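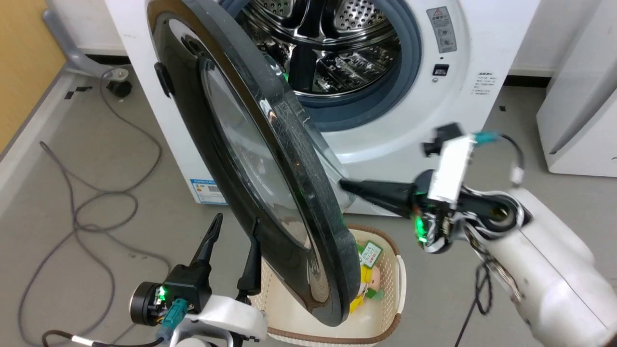 Washer cell, Natcombe: the door fault

Quick page so people stop asking in the hallway. Short version: the right arm kept pushing on the washer door after the stop call, no alarm, no log entry. Happened on a Sunday, Rodrigo Ramalho on shift. No one hurt. More photos when I get to them.

What we know so far:

Run 952 of the door task. Door open, both arms in close. Stop sent from the desk. Left arm held. Right arm did not, kept creeping for 2 seconds and leaned on the door. Rodrigo hit the red button, everything dropped out like it should.

Log says the right arm was "idle" the whole time. It wasn't. Castellanos (they do our arm software) have the file and are looking at a dropped message between the wrist board and the controler. Their guess, not ours.

Force limit was set to 200 in the config. Should of tripped. Benvinda Amaral went back thru the older runs, all 1,043 on the disk including the ones from the Zarkport site, and found the same false idle in two others. Both times the arm was out in free space so it didn't touch anything and no one noticed.

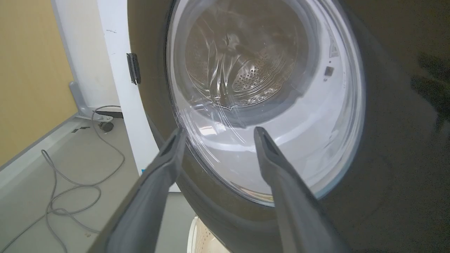
Wrist view, fingers at the door glass.

For now, until Castellanos gets back to us:

Door task is off for the right arm. Left arm only, half speed.
One person on the red button, all the time. Not at the desk. Standing next to it.
Hands stay out of the basket while the arms have power, even if the screen says idle. ESPECIALLY if the screen says idle.
Stop test at the start of each shift, both arms, write it on the sheet.

Stondora is sending a spare wrist board, due in February. If the fault follows the board we swap it and rerun the full set. If it doesn't then it's the software and we wait.

Seen the same thing on another cell? Tell Benvinda, with the run number please.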